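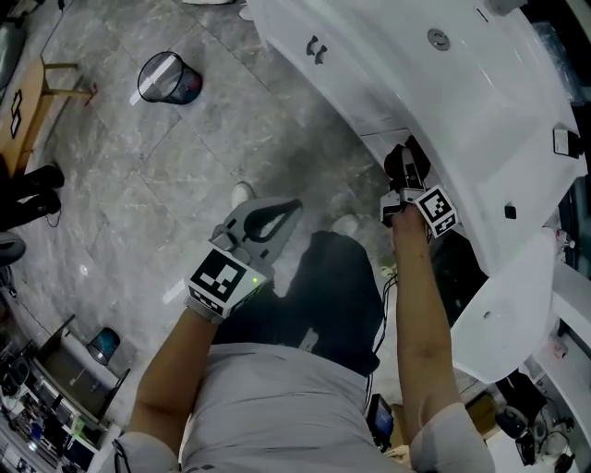
Car cleaning tips, and which ones to ignore

Filed under: Garage and workshop
Last tidied up in June

There are 2,394 tips about car cleaning in the Stomdale readers' archive, which goes back further than I care to scroll. I have read a good share of them and tried more than I should have on my own paintwork. A fair number contradict each other. Several would strip the wax off a car in one afternoon, and one recommends cola for almost everything. What follows is what I still do, and what I have stopped doing.

Washing-up liquid

The old advice was a squirt in a bucket. The newer advice is that this will ruin your car by teatime. I don't believe either. Washing-up liquid is made to shift grease and it will take a good deal of your wax with it, so don't use it every week. Once, before you rewax, it does no harm that I have ever been able to find. Rinse well. For ordinary washes buy a car shampoo, and buy the cheap one. I used Stalla shampoo on one side and a supermarket bottle on the other for a whole winter and could not tell which side was which by spring.

Two buckets

One for suds, one for rinsing the mitt. I thought this was fuss until I looked at the bottom of the rinse bucket. Grit goes in there that would otherwise go back on the door. The plastic grids they sell to sit in the bottom of the bucket are a different matter. They may work. So does not plunging the mitt to the bottom.

Start at the roof. Do the sills and the bottoms of the doors last, with a separate cloth, and never let that cloth back near the bonnet. If you drop a cloth on the drive, it's finished for the day. Don't shake it and carry on.

Toothpaste on scratches

It is a mild abrasive, and so is the stuff sold for the job. The trouble is that you don't know how abrasive your toothpaste is, and the whitening ones vary a lot. On a faint scuff it will sometimes help. On a scratch you can catch with a fingernail it will do nothing except leave a dull patch round the scratch, and then you have two things to look at. Use a proper polishing compound on a damp pad and stop early.

Same goes for WD-40. It hides a scratch for as long as it stays there, then the rain gets at it and the scratch is back. People post their "after" photos ten minutes after wiping it on. I'd like to see the one from the following month.

Tar, sap and bird mess

Bird mess is the urgent one. It can mark the lacquer, more so in hot weather. Lay a wet cloth over it, leave it a few minutes, lift it off. Don't rub. I keep a bottle of plain water and an old flannel in the boot and that has done the job of every "bird dropping wipe" I was ever given.

Tar comes off with tar remover, and I've nothing clever to add. Margarine also works, slowly, and then you have margarine on your car.

Sap: white spirit on a cloth, small area, wash it off straight after. Try it somewhere out of sight first. If the car has ever been resprayed, be twice as careful.

Gaps and edges

The dirt that matters is mostly where you can't see it. Under the lip of the boot, along the bottom of the doors, behind the fuel flap, in the channel below the windscreen where the leaves turn to compost. A soft paintbrush does these, an inch wide, with tape round the metal collar so it doesn't scratch. I have been sold a set of Imow detailing brushes for the same purpose and they went the same way as most sets, one brush worn out and the rest as new.

Drain holes in the bottoms of the doors get blocked. Poke them clear with a cable tie, never with a screwdriver. If you hear sloshing when you shut the door, you've left it too long.

On taking trim off to clean behind it, my view is don't, unless something is growing there. The clips are never as strong as the man in the video thinks. If you must, use a plastic trim tool, work near the clip, and have spare clips in the house before you begin. A butter knife wrapped in tape is still a butter knife.

Glass

Newspaper used to be good on glass. The modern sort leaves me with grey fingers and smears. Two cloths, one damp with water and a splash of white vinegar, one dry. Do the inside up and down and the outside side to side, and you'll know which face the smear is on. That is the one tip in the archive I would pay money for.

Keep vinegar off tinted film and off rubber seals. Nothing with ammonia on tinted film either.

Drying

Leaving it to dry in the sun gives you water spots, especially with hard water like ours. A big microfibre towel laid flat and dragged gently will do it. The Admasu towel claims to dry a family car without wringing. Mine got as far as the back doors. It is a good towel all the same, and I'd buy another if it were half the price.

Wash microfibre on its own at 30 degrees with no softener. Softener clogs it and it will push water about after that. Never wash it with cotton towels or it comes out wearing them.

Waxes and coatings

I have no time for the word "ceramic" on a spray bottle. Some of these are decent products. The beading in the advert, though, only tells you there is something on the paint, and cooking oil beads as well. A tin of paste wax twice a year, thinly, in the shade. If you have to scrub to get it off, you put on too much. A session takes me about 20 minutes for the wax and a good deal longer looking for the applicator.

Readers still write in about onion juice for frosted windscreens. I have tried it. The car smelt of onions and the windscreen froze. Put a piece of cardboard over it the night before, and shut the doors on the edges so it stays put.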